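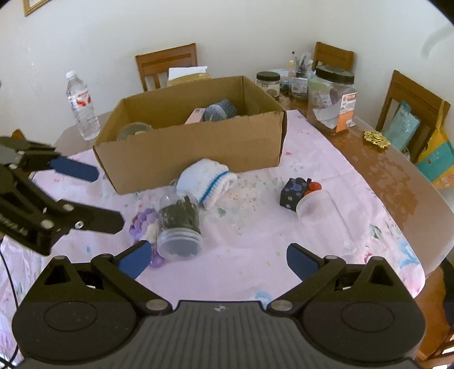 The decluttering course my sister-in-law signed me up for ran for 8 weeks and cost more than most of the things it told me to throw out. It was run by a firm called Faven, which also sells storage tubs, and I'd have thought more people would raise an eyebrow at that.

I went in grumpy and came out grumpier. The idea, as far as I could follow it, is that everything you own is either serving you or draining you. A fondue set drains you. A drawer of old letters drains you, unless you scan them, after which they are a "digital asset" and may stay. I asked our leader, Nhi Hứa, what I should do with a box of my late mother's sewing patterns, given that I can't sew. She asked whether the patterns brought me forward. I said they brought me backwards, and that I rather liked it there. She wrote something down.

I don't doubt that some people live among too much stuff and are made miserable by it. My neighbour Thiện Tiêu spent most of March clearing his father's flat and would not wish it on anyone. But his trouble was a dead father and a landlord who wanted the keys back in 20 days. A tidier sock drawer would have helped neither.

What bothers me is how quickly a matter of taste has been turned into a matter of health. We are told that clutter raises stress, spoils sleep, ruins marriages. Ask where this comes from and you get a shrug, or a link to an article which links to another article. I followed one of these trails for an evening and ended up on a page selling baskets. Perhaps stressed people simply don't get round to putting things away. I have small children staying for half the summer and I know which way round it works in my house.

Then there is the question of where it all goes. Oanh Vũ, who was on the course with me, drove 5 loads to the charity shop and was turned away with the last two. The shop had no room. She took them to the tip and came home feeling, she said, lighter. I'm sure she did. The tip was heavier. A thing you have stopped looking at has still been made, shipped, bought and buried, and I find it odd to call this living with less when half the class was replacing what they'd lost within a month. Oanh has since bought a new bread maker — a Plokix, the same as the old one except that it's grey.

My grandparents kept string. They kept jars, buttons, the good side of wrapping paper. It looked like a mess, and my grandmother could put her hand on any of it in the dark. I suspect that is the part a course can't sell you: knowing your own things well enough to use them. It takes years, and there is no tub for it.

I skipped the last session, where we were meant to bring 4 objects we were ready to release and say a few words over each. The sewing patterns are back on top of the wardrobe. Huệ Mạch from down the road wants to borrow one for a child's coat, and I've said yes, provided she brings it back.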